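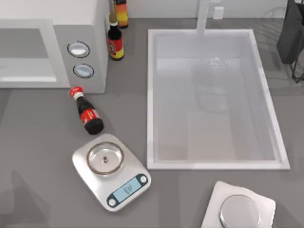 Dosteda kitchen counter, top view, tap running.

Dosteda Two-Arm Counter Kit
Home build edition, with practice kitchen

Page updated 7/2/21

Dosteda is a pair of small robot arms you build yourself, plus a simulated kitchen to drive them in. You can start in the kitchen the same evening you download it, long before the last printed part comes off the bed, and we think you should! Most of the fun of a home arm is getting it to do something ordinary, like moving a bottle or putting a cup on a rack, and the kitchen gives you a place to fail at that as often as you like.

We build ours at Brutton, a shared workshop in Cullthorpe with a good long bench and a very loud air compressor. The first pair of arms went together there over one December, and the kit you get now is the same design with better cable routing and far fewer screws. It fits on a normal workbench or a sturdy kitchen table. If your table wobbles, clamp it to the wall or add a diagonal brace before you do anything else, because the arms will find that wobble on the first fast move.

What comes in the box

Joint motors for both arms, with horns and screws already bagged by joint
2 control boards, flashed and labeled left and right
Power supply with a switch on the lead
Cable set, cut to length, with spares of the short ones
Base plates and clamps
Finger inserts, plain and pointed
Printed build guide
Download code for the practice kitchen

What you print or supply

The arm shells and the gripper bodies are printed parts. Files are included, and they all fit on a mid-size home printer. If you have no printer, the Brutton bench list has a printed set you can add to the order. You'll also need a set of hex drivers, side cutters, a computer with a decent graphics card, and a table you don't mind clamping things to.

The arms

Each arm bolts to its own base plate, and the plates can go side by side or at opposite ends of the bench. We like side by side with a gap wide enough for a dinner plate, and the practice kitchen loads with that spacing as the default. Change it in the settings file if your bench is laid out differently – the file is plain text with a comment next to every line.

The boards send 14 numbers back to the computer for the pair: every joint, plus how far open each gripper is. They do that 200 times a second, on an ordinary cable. The simulated arms send exactly the same numbers in the same order at the same rate, so a script written against the kitchen runs on the bench without edits. We were stubborn about this during development and it has paid off over and over. You write a reach in the kitchen, you watch it go, you change one word in the settings file from "sim" to "bench", and the real arm makes the same reach.

Please make that first real reach slowly. The speed limit in the settings file ships low for a reason, and your coffee will thank you.

The joint controller is the Kandpal loop, which we wrote for an earlier single-arm build and have been fiddling with ever since. It's smooth at low speed, it holds position without humming, and the tuning page in the guide walks through it joint by joint. Shoulder first, then work outward. If you tune the wrist before the shoulder you'll only have to do it again.

The practice kitchen

Kitchens are wonderful places to learn with a robot. The objects are different heights and shapes, some of them roll, and you already know where everything ought to go. The Dosteda counter has a microwave, a deep white sink with a faucet, a digital scale with a round platform, a few bottles and a dish rack. There are 40 starting layouts in the download. Bottles may be standing or lying down depending on which one you pick, and you can save your own layouts next to ours.

The knocked-over bottle is my favorite starting problem. Lay one on its side next to the scale and have the arm stand it back up. It sounds easy and it's a lovely puzzle: the neck is thin, the base is round, and if you push from the wrong side the whole thing heads for the sink. Try grabbing it near the shoulder and turning the wrist as you lift. Then try it with the bottle pointing the other way.

Water in the sink is a visual effect that can be on or off. It doesn't push on objects, so don't plan on rinsing anything, but it does change how the bottom of the basin looks to a camera, and if you're training something to find a cup in there you'll want both.
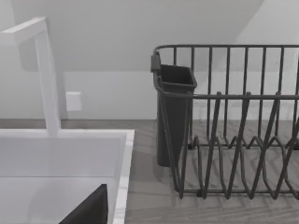

Reaching around the sink is where a new builder learns the most about the wrist. The basin is deep, the rim is thick, and the faucet stands in just the place where you'd like your elbow to be. Come in from the front with the fingers low and keep the forearm back until you've cleared the rim. After that, practice the move over to the rack: the gap of counter between the right rim and the first wire foot is narrow, and the V-shaped loops that hold the plates are thin enough that a finger can slip between them and snag on the way out. Lift straight up before you swing. The utensil caddy hangs at the near end of the rack with its open top facing up, so it makes a great target for a first spoon drop once the plates are going well.

Grippers and fingers

The grippers are parallel, with one motor each, and the fingers slide in on a dovetail. No tools needed! The pointed inserts are good for picking thin things off a flat surface and for getting down into a basin. The plain ones have more contact and are kinder to round bottles. You can model your own fingers too. The dovetail is a separate file, so you just attach your shape to it and print, and the kitchen will load the same file so that your simulated finger matches your real one.

A few things we've learned from printing far too many of these. Print the dovetail standing up or it'll split along the layers. Stick a strip of thin rubber on the inside face for glass. Dark filament shows up well against a pale sink or counter, which helps a lot if you're looking through a camera. And save the scraps – a broken finger makes a fine cable spacer.

Cameras

The kit doesn't include cameras, because many builders already have a webcam or two lying around and those do the job nicely. The kitchen lets you place as many views as your computer can handle. A high view looking down on the counter is the one to set up first. It shows where the scale and the bottles are and how much open counter you have between them. After that, add one closer in, at the height of the work, so you can judge the last little bit of a reach.

When you move to the bench, mount the overhead camera on something that isn't attached to the arm table. A shelf bracket on the wall works. Ours is on a length of square tube bolted to the Brutton bench leg, and I regret it every time someone leans on the bench.

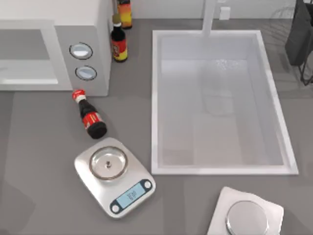 The same counter with the tap off. Bottle on its side, next to the scale.

Working with the scale

The scale is a nice little lesson in gentle placing. The weighing platform is round and has a raised edge, so anything you set down has to come in over the lip and land flat. Start with an upright bottle. Hover, lower slowly, open the fingers, back away in a straight line. If you back away at an angle you'll drag the bottle with you, and you'll see at once why the guide makes such a fuss about straight exits.

For the bench version, use any kitchen scale you own. You don't need to match ours. Measure it, put the size into the layout file, and the simulated one will be scaled to fit. The same trick works for your sink and your dish rack, within limits (very tall faucets need a custom part, and the guide shows how to make one out of boxes).

Building it

Set aside a couple of weekends. The first arm takes longer than the second, always, and most of the extra time goes to cables. Feed the shoulder cable through before you close the shoulder shell. It's in bold in the guide and we still get messages about it. Seat each motor horn at the center mark, run the "center" script, and only then put the screw in.

Work on one arm until it moves, then build the other. It's so much nicer to assemble the second one with the first one waving at you from the far end of the bench, and if you've put something together wrong you'll only have to undo it once.

If you're building in a shared workshop, label your power supply and take the download code home with you. Leave the arms unplugged when you step away. They hold their pose when powered and go limp when they're off, so park them in the folded position before you hit the switch – there's a script for that too, called "fold".

Good to know

The practice kitchen runs without any arms connected. The license covers every computer in your household or your workshop, and layouts you make are yours to share. Replacement motors, boards and cable sets are sold singly. Printed part files are updated from time to time and the newer shells always fit the older motors.

The kit is meant for people who like building. Payload is light: an empty bottle, a cup, a small plate. It's not for full pans, it's not for hot food, and it should never be run near real water. Keep the bench dry and do your sink work in the simulator.

Ordering

Kits ship from Cullthorpe in small batches. Add the printed shell set if you need it, tell us which plug your country uses, and put your workshop's name on the order if you'd like the parts bagged for a group build. The download code comes by email right after you order, so you can be knocking over bottles while the box is still on its way.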